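Manual de instalação e utilização
Sistema de alerta de bairro Nendia
Secção 4 – Instalação da unidade doméstica e adesão à rede local

Revisão do texto: 2026-02-25
Responsável pelo conteúdo: Ivone Vieira, Tavares Segurança Comunitária

4.1 Âmbito

Esta secção aplica-se à unidade doméstica Nendia e ao detetor de fumo sem fios Grutitz que a acompanha. Os repetidores de rua e a consola do coordenador de zona são tratados nas secções 6 e 7.

O sistema transmite avisos entre habitações aderentes e o coordenador de zona. Não substitui a chamada para o 112. Em caso de incêndio, intrusão ou emergência médica, o utilizador deve ligar primeiro para o 112 e só depois acionar o aviso na unidade.

4.2 Antes de começar

Confirme que dispõe do seguinte:

– unidade doméstica com transformador;
– detetor Grutitz com a pilha fornecida;
– folha de adesão com o código de zona;
– 2 parafusos e buchas para fixação do suporte.

O código de zona é atribuído pelo coordenador e só é válido para a morada indicada na folha. Em caso de mudança de residência, peça um código novo antes de desligar a unidade.

Nota: em edifícios com instalação elétrica anterior a 1993, mande verificar a tomada por um eletricista antes de ligar o transformador.

4.3 Escolha do local

1. Coloque a unidade numa divisão de uso diário, em superfície estável ou no suporte de parede.
2. Mantenha uma distância mínima de 300 mm em relação a televisores, routers e fornos micro-ondas.
3. Deixe livre a grelha do altifalante, na face inferior.
4. Não instale a unidade em casas de banho, garagens abertas ou varandas.
5. Monte o detetor Grutitz no teto, o mais próximo possível do centro da divisão.

CUIDADO: não cubra a unidade nem o detetor com panos, cortinas ou peças de roupa. A cobertura reduz o volume do aviso e atrasa a deteção de fumo.

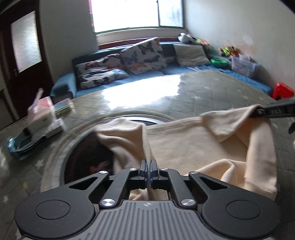
Fig. 4-1. Pinça com tecido bege sobre uma cobertura de mesa acolchoada.

4.4 Ligação e arranque

1. Ligue o transformador à unidade e depois à tomada. O indicador frontal acende a amarelo.
2. Espere que o indicador passe a intermitente. O arranque pode demorar 10 minutos na primeira utilização.
3. Prima a tecla MENU e selecione «Adesão».
4. Introduza o código de zona e confirme com OK.
5. Verifique se a morada apresentada no visor coincide com a da folha de adesão. Se não coincidir, prima ANULAR e contacte o coordenador.
6. O indicador fica verde fixo quando a unidade é aceite na rede.

Se o indicador ficar vermelho, o código foi recusado. Depois de três recusas seguidas a unidade bloqueia e tem de ser reposta pelo coordenador a partir da consola.

4.5 Emparelhamento do detetor

1. Retire a fita isoladora da pilha do detetor.
2. Na unidade, selecione MENU > «Detetores» > «Adicionar».
3. Prima o botão do detetor até ouvir um sinal curto.
4. Atribua um nome à divisão e confirme.
5. Repita o procedimento para cada detetor adicional.

Os detetores da série Rarkbridge podem ser emparelhados com a mesma unidade, mas não comunicam o nível da pilha. Nesse caso, a verificação tem de ser manual.

4.6 Ensaio

ATENÇÃO: avise o coordenador e os vizinhos aderentes antes de qualquer ensaio. Um ensaio não anunciado é registado como falso alarme.

1. Selecione MENU > «Ensaio». O visor mostra a letra E.
2. Prima o botão de teste do detetor. A unidade emite o aviso sonoro durante alguns segundos.
3. Aguarde a mensagem «Recebido pela zona».
4. Saia do modo de ensaio com ANULAR. A unidade não sai deste modo automaticamente.

Repita o ensaio todos os meses. O ensaio geral de zona realiza-se em julho e é comunicado por mensagem no visor; durante esse período não é necessário o ensaio individual.

4.7 Dados transmitidos

A unidade envia à consola o código de zona, a morada, o tipo de aviso e a hora. Não grava som. O coordenador tem acesso ao registo da sua zona e pode fornecer ao titular da morada, a pedido, uma cópia das entradas que lhe dizem respeito.

4.8 Limpeza e conservação

Desligue o transformador antes de limpar. Utilize um pano seco. Não aplique sprays, solventes nem tinta no detetor. Durante obras com pó, retire o detetor do suporte e volte a montá-lo no fim de cada dia de trabalho.

4.9 Anomalias frequentes

Indicador apagado: verifique a tomada e a ficha do transformador.
Indicador amarelo permanente: sem ligação ao repetidor. Mude a unidade de divisão e repita 4.4.
Sinal curto repetido no detetor: pilha fraca. Substitua por outra do mesmo tipo e repita o ensaio.
Mensagem «Zona ausente»: a consola está desligada. Os avisos sonoros locais continuam a funcionar, mas não são transmitidos. Para os restantes códigos, consulte a secção 9.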